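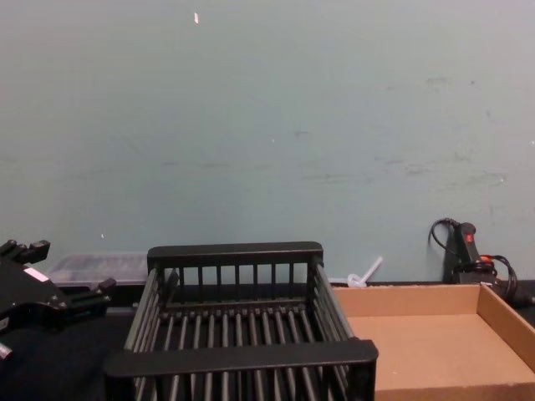 水切りかごというのは台所でいちばん長く目に入っているのに、いちばん話題にされない道具だ、とローナン・ギャラティ（Rónán Geraghty）は書き、だから買うときは皿を入れた姿よりも、何も入っていない夜中の姿を思い浮かべて選ぶのがよい、と続けている。ずいぶん肩入れした言い方ではあるけれど、この道具を毎日使う人であれば、少しはうなずくところがあるのではないだろうか。

水切りかご（みずきりかご）は、洗い終えた食器や調理器具を一時的に置き、表面に残った水を下に落としながら空気にあてて乾かすための台所用品である。水切りラック、食器水切り、ディッシュラックなどとも呼ばれ、売り場では「ラック」、家の中では「かご」と呼ばれることが多いようである。英語では dish rack、dish drainer、drying rack などといい、このうち dish drainer は水を落とす働きに、drying rack は乾かす働きに重きを置いた言い方といえるが、実際にはほとんど区別なく使われている。

目次
概要
名称
各部の構造
材質
形式
歴史
皿の並べ方
置き場所と水の行き先
手入れ
乾かすか、拭くか
選び方
関連項目

概要

食器を手で洗うと、最後のすすぎの水がどうしても残る。平らな台の上に伏せて置けば、縁と台のあいだに水の膜ができ、内側には湿った空気がこもってしまって、翌朝になってもコップの口がぬれている、ということがおこる。水切りかごの工夫はごく素朴なもので、細い棒や網で食器を浮かせ、なるべく少ない面積で支え、できれば斜めか垂直に立ててやることにより、水を重力で落とし、残りを空気にまかせるというものである。

電気も火も使わず、動く部分もほとんどない。それでいて、かごの良し悪しは洗い物の気分をかなり左右する。皿が倒れる、箸が隙間から抜け落ちる、お椀の糸底に水がたまる、といった小さな不満は、一回ごとには取るに足りないものの、毎日三度となるとなかなかこたえるものである。

食器洗い乾燥機のある家でも、漆器、木のしゃもじ、刃物、大きな鍋など機械に入れにくいものが必ず残るため、小さめのかごを併用している例は珍しくない。

名称

日本語の「かご」はもともと竹や籐などを編んだ器をさす言葉で、金属の線や樹脂の棒でできた現在の製品は、厳密にいえば編んだものではない。それでもかごと呼ばれ続けているのは、竹のざるや目籠に洗った器を伏せていた習慣の名残であろうとする見方がある。確かな根拠があるわけではないが、祖父母の代の台所を覚えている人にはしっくりくる話のようである。

「水切り」だけで通じる家庭も多い。ただし料理の文脈では豆腐や野菜の水を抜くことも水切りというので、「水切りに入れておいて」と頼まれた若い人が、豆腐をかごの中に置いてしまったという笑い話がときどき語られる。

各部の構造

呼び名は製造者によってまちまちであるが、一般的な据え置き型は次のような部分からなる。

底
平行に並んだ棒、または格子状の網でできている。棒の間隔が狭いと小さな器が安定し、広いと皿の縁が差し込みやすい。猪口や薬味皿をよく使う家と、大皿ばかりの家とでは、使いやすい間隔がまるで違ってくる。

側壁
食器が外へこぼれるのを防ぐ。棒を並べた柵のような形のものは風が通りやすく、板状のものは水はねを抑えやすい。壁が少し外へ開いていると、大きな皿を斜めにもたせかけることができる。

上縁
かごを持ち上げるときに手をかけるところで、食器をいっぱいに入れて動かすときの重みを受けるため、ほかの部分より太く作られることが多い。ここに布巾をかける人もいるが、ぬれた布巾が食器に触れるので、清潔という点からはあまりすすめられない。

皿立て
皿を一枚ずつ立てるための仕切り。底と一体になったもの、取り外しのできるもの、底の棒そのものを仕切りに見立てるものがある。

箸立て
箸、さじ、フォークなどを入れる小さな器で、底に穴があいている。縁に引っかける形が普通で、なくしたり割ったりしやすい部分でもある。これだけ別売りしてほしいという声は昔からあり、金物店のおかみさんが、箸立てだけを探して歩く客のために古い在庫を引き出しにとっておいた、というような話もよく聞く。

受け皿（トレー）
落ちた水を受ける平たい部品。水をためておくだけのもの、傾斜をつけて流しへ導くもの、引き出して捨てるものがある。受け皿をもたず、流しの上や排水できる台の上で使うことを前提にした品もある。

脚
かごを台から浮かせ、下に風を通す。先端に樹脂やゴムの覆いがついていることがあり、この覆いの内側に水が入ってさびや汚れのもとになることは、大掃除のたびに多くの人が思い出すところである。

材質

ステンレス鋼
さびにくく丈夫で、現在もっとも広く使われている材質の一つである。さびにくいというだけで、まったくさびないわけではない。空き缶や鉄のフライパンを長く触れさせておくと、もらいさびがつくことがある。溶接の点が多いものほど汚れのたまる角も増えるため、値段の差は見た目よりもこの仕上げのていねいさに表れやすい。

被覆した鉄線
鉄の線を樹脂などで覆ったもので、白や黒、昔の品なら淡い黄や桃色など、色を選べるところに楽しさがある。当たりがやわらかく、薄い磁器を置いても音が立ちにくい。覆いに傷がつくと中の鉄がさび、さびが覆いを内側から押し上げてしまう。切り口にあたる棒の先端から傷むことが多いので、古いかごはまずそこを見るとよい。

樹脂
軽くて安く、丸ごと洗える。ふた付きの製品にも多く使われ、ほこりや虫が気になる季節には頼もしい。熱湯や鍋の余熱には弱いものがあり、表示されている耐熱温度を確かめておきたい。

木・竹
二枚の格子をX字に組んだ折りたたみ式がよく知られる。皿を立てた姿が美しく、根強い愛好者がいるけれども、湿ったままにすると黒ずみやかびが出る。使い終えたらかごのほうも乾かしてやる、という一手間を楽しめる人に向いている。

シリコーン
線を覆ったり、棒をつないで巻けるようにしたりするのに用いられる。滑りにくく熱にも比較的強い反面、においや茶渋がつきやすい。

色についてひとこと添えておくと、黒いかごは台所が落ち着いて見えるといって近年好まれているが、水道水に含まれる成分が乾いて残る白い跡、いわゆる水あかが目立ちやすい。白いかごでは茶渋や黒ずみのほうが目につく。どちらが汚れやすいというより、どの汚れが見えやすいかの違いで、気づいて早く洗えるからあえて黒を選ぶ、という人もいる。

形式

据え置き型
調理台の上に置く、もっとも基本的な形である。横長に置くものと、奥行き方向に細長く置くものがあり、後者は調理台の幅が限られた住まいで重宝される。

二段型
上段に椀やコップ、下段に皿を置く。場所を取らずにたくさん入るが、上段の水が下段に落ちるので、下に入れたものはいつまでも乾かないという弱点をかかえている。

流しの上に渡す型
伸縮する腕を流しの縁にかけるもの、棒をつないだすだれ状のものなどがある。水がそのまま流しに落ちるため受け皿がいらない。すだれ状のものは使わないときに巻いてしまえるが、皿を立てる仕切りがなく、伏せて置くことが中心になる。

つり戸棚型
壁や戸棚の下に取りつけるもので、日本の集合住宅では流しの正面に備えつけられた金属の棚として親しまれてきた。戸棚の中を水切りの棚にしたものもあり、フィンランドでは流しの真上の戸棚の底を抜き、ぬれた皿をそのまましまって乾かす方式が一般家庭に広まっている。しまうことと乾かすことが一度に済むのだから、うらやましい話である。

折りたたみ型
旅先や小さな台所、行楽などに用いられる。関節の部分が多いので、洗うときには開いたり閉じたりしながら隅々まで水をかけてやる必要がある。

歴史

洗った器を伏せて水を落とすという習慣そのものは、器を洗うことと同じくらい古いと考えられる。日本では竹のざるや目籠、木の棚などが使われ、井戸端や川端で洗ったものを籠に入れて家に運ぶうちに、おおかた水が切れていたともいわれる。ヨーロッパの農家などには、壁に皿を立てかける木の棚があり、飾ることと乾かすことを兼ねていた。

金属の線を曲げて作るかごは、針金の加工が機械で行われるようになってから広く出回った。日本の家庭では、台所が土間から板の間へ移り、流しと調理台がひと続きになっていくにつれて、調理台の上に置く据え置き型が居場所を得ていった。かごの幅が台の奥行きに縛られるようになったのもこのころからで、それまでの竹籠には、台に合わせて寸法を選ぶという考えがあまりなかった。

小さな作り手の歩みも、少し紹介しておきたい。ブラスブリッジ（Brasbridge）の町にあった線材の工場ジニス（Zinis）は、もとは鳥かごと卵を運ぶかごを作っていたが、余った型を使って皿立てを試作し、これが近隣の食堂に気に入られたことから台所用品に移っていった。ごく初期の型は「127」と呼ばれ、棒が平行に走るだけの飾り気のないものであった。あとに出た「158」では側壁が外へ開き、大皿をもたせかけられるようになっている。番号の意味については棒の総数だとも型枠の棚番だともいわれ、当時の帳面にも説明がないため、わからないままである。

同じ町のズルクレル（Zurkulell）は樹脂の受け皿を手がけた工場で、ジニスのかごに合う寸法の品を長く作っていた。かごと受け皿が別々の工場の品であったため、町の古い家では今でも、かごは「ジニス」、受け皿は「ズルクレル」と呼び分けることがある。子どものころから「ズルクレルの水を捨ててきて」と言われて育ち、大人になるまで会社の名前とは知らなかった、という人もいるほどである。町の暮らしの資料室には台所道具を中心に3389点が収められており、そのうち39点が水切りかごと皿立てで占められている。

皿の並べ方

正しい並べ方が一つに決まっているわけではないが、乾きやすさについては昔からおおよそ次のようなことがいわれている。

皿は立てて、表をすべて同じ向きにそろえる。向かい合わせにすると二枚の縁が近づき、あいだに水が残りやすい。深さのある皿は仕切りを一つおきに使うと、背中がぶつからずにすむ。

椀や茶碗は完全に伏せず、縁の片側をどこかにのせて傾ける。伏せきってしまうと内側の湿り気が逃げず、糸底のくぼみにも水がたまる。傾けておけば両方がいっぺんに片づくので、これだけでも覚えておくとずいぶん違う。

コップは口を下にして、棒と棒のあいだに少しはすに置く。脚のついたグラスは倒れたときの痛手が大きいので、かごに入れずに布の上に伏せるほうが安心である。

包丁は入れっぱなしにしないこと。手探りで箸を取るときに危なく、刃も傷む。洗ったらすぐに拭いてしまうのがよい。

鍋やボウルは最後に洗い、いちばん上にかぶせるという人が多い。場所の節約にはなるのだが、せっかく立てた皿に屋根をかけるようなもので、その下の乾きは目に見えて遅くなる。鍋だけは拭いてしまうか、こんろの上に伏せておくと、かごの中の風通しが保たれる。

シアル（Sial）という食堂では、洗い場のかごを左右二つ並べ、朝に使った食器は左、昼に使った食器は右と決めていたという。左が乾いたころに右が埋まり、右が乾くころにはもう夕方の仕込みが始まっている。家庭でそこまですることはないにしても、乾いたものの上にぬれたものを重ねないという考え方は、そっくりまねができる。

置き場所と水の行き先

右利きの人は左手に食器、右手にスポンジを持つことが多く、すすいだ食器をそのまま左手で置けるように、かごを流しの左に置くと楽だといわれる。もっとも、台所の造りのほうが先に決まっていることがほとんどで、冷蔵庫や窓やこんろの位置と折り合いをつけながら、しまいには置けるところに置くことになる。こんろのすぐ横は油がはねるので、できれば避けたい。

壁ぎわに置くときは、指が二本入るくらいの隙間をあけると風が通る。かごの向こう側に保存容器や調味料をしまい込むと、水はねを受けたまま気づかれずに過ごすことになりやすく、ときどきかごを動かして後ろを拭いてやりたい。

受け皿の水は、たまってからではなく、洗い物の前に捨てる癖をつけると忘れにくい。食後は疲れていて、つい見ないふりをしてしまうからである。傾斜つきの受け皿であっても、台そのものが反対側へわずかに傾いていると水は流れてくれない。そういうときは脚の下に薄いものを一枚かませると、あっけないほど素直に流れ出す。

受け皿を使わず、吸水性のある布やけい藻土の板を敷く人もいる。布は洗えて便利であるが、一日に一度は取り替えたい。板のほうは目が詰まってくると水を吸わなくなるので、製品の説明に従って手入れをする。

手入れ

かごは洗った食器を置く場所であるため、汚れないものと思われがちである。けれども、すすぎ残した洗剤や油、水道水の成分、台所を舞うほこりが少しずつ積もり、底の棒の裏側や受け皿の隅にぬめりができる。

ふだんは、かごが空いたときに台所用洗剤とスポンジで洗い、よくすすいで乾かせばよい。棒の一本一本は面倒なものだが、古い歯ブラシを棒に沿って走らせると案外早く終わる。棒の表だけを磨いて満足しがちなので、一度ひっくり返して裏からも見ること。

白く固い水あかには、クエン酸を水に溶かしたものを布や紙に含ませてしばらくあて、こすってからよくすすぐ。ぬめりや茶色い汚れには重曹や酸素系の漂白剤が用いられる。塩素系の漂白剤は、酸性のものと混ざると有害な気体が出るため、クエン酸や酢と決して一緒に使ってはならない。金属を傷めることもあるので、使えるかどうかは製品の表示で確かめる。

梅雨どきは乾きが遅く、3月ごろのまだ水の冷たい時期とはまるで勝手が違う。寒いうちは週に一度の手入れで気にならなかったかごが、湿気の多い季節になると二、三日でぬめることもある。

乾かすか、拭くか

洗った食器をかごで自然に乾かすのがよいか、布巾で拭くのがよいかは、家ごとに言い分のある話題である。自然に乾かせば手間がかからず、湿った布巾から汚れが移る心配もない。拭けば台がすぐに片づき、ガラスや漆器に水滴の跡が残らない。

漆器や木の器、鉄の道具は、早めに拭くほうが長もちする。ふだん使いの磁器やガラスはどちらでもかまわず、来客用のグラスだけを拭くという折衷も多い。拭くための布巾は清潔で乾いたものを使い、一枚で全部を済ませようとしないことである。

かごに入れたまま次の食事まで置き、そこから取ってまた使うという暮らし方もある。食器棚が要らなくなるという人もいて、一人暮らしではそれで十分に回ることもある。その場合も、底のほうにずっと使われない小皿が一枚二枚と居座りがちなので、たまには全部出してみるとよい。

選び方

まず置く場所の幅、奥行き、高さを測る。高さを忘れる人が多いが、上に戸棚や棚板があると、大皿を出し入れするには皿の直径にこぶし一つ分ほどの余裕がほしい。水栓の首が回る範囲にかごの角が入らないかも、見ておきたいところである。

次に、家でいちばん大きな皿といちばん小さな器を思い浮かべる。可能であれば、いつもの皿を一枚、布にくるんで店へ持っていくとよい。店の人は慣れているもので、嫌な顔をされることはまずない。

大きさは、一度の食事で出る食器がちょうど入るくらいが目安とされる。大きなかごは余裕があってよいように思えるが、余裕があるとその分だけ片づけが先に延び、気がつくと調理台の半分がかごになっている。逆に小さすぎると積み重なって、乾きも悪く、割れる心配も増す。迷ったときに小さいほうを選び、足りない日だけ布を敷いて補うという家も多い。

最後に、洗いやすさを見る。溶接や継ぎ目の数、外せる部品の数、受け皿が自分の家の流しに入るかどうか。受け皿が流しに入らないと、洗うたびに床まで水びたしになり、だんだん洗わなくなってしまう。

関連項目

ざる
布巾
箸立て
食器棚
食器洗い乾燥機
三角コーナー
すのこ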